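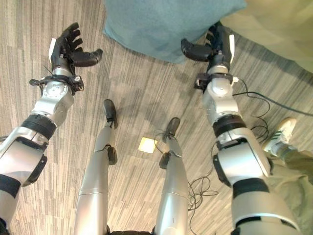 Blue cloth on the carpet, right hand at its edge.

Can a robot do the living room yet?

Posted by Agustina Alarcón
I run an 18-room guest house and I keep seeing robots offered for light housekeeping. I don't care about cooking. I want laundry picked up, folded and put away, and the sofas straightened by 3 p.m. Is anyone past the demo stage?

Lewis MacAulay
No. Ask again in June.

Janka Mikuš
Depends on the chore. Hard objects in known spots are mostly fine. Cloth is the slow part.
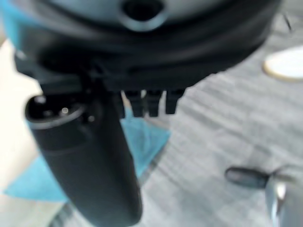 Folding is where I would hold off. A shirt never lands the same way twice, so the machine has to find a corner before it can start. Even a loosely folded blue piece with one point sticking out gives it several edges to choose from, and from that close the gripper hides half the view. We timed a Bendel unit at 366 seconds for one towel – my kid is faster.

Pillows are easier. They keep their shape and one hand can pinch them.
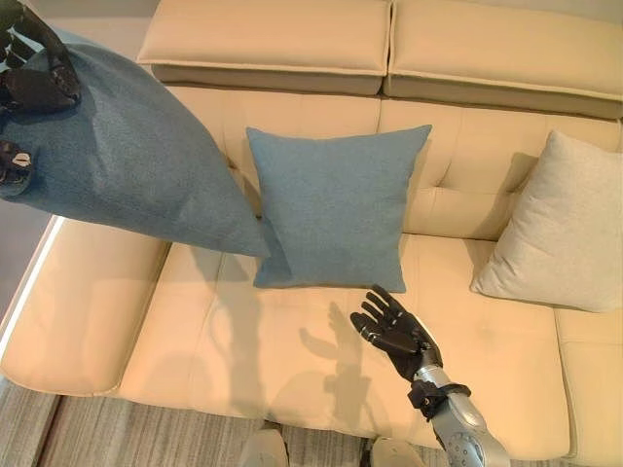

One blue-gray pillow up, two pillows on the sofa.

I would pay for tidying before I paid for laundry. Get a trial in your own rooms first.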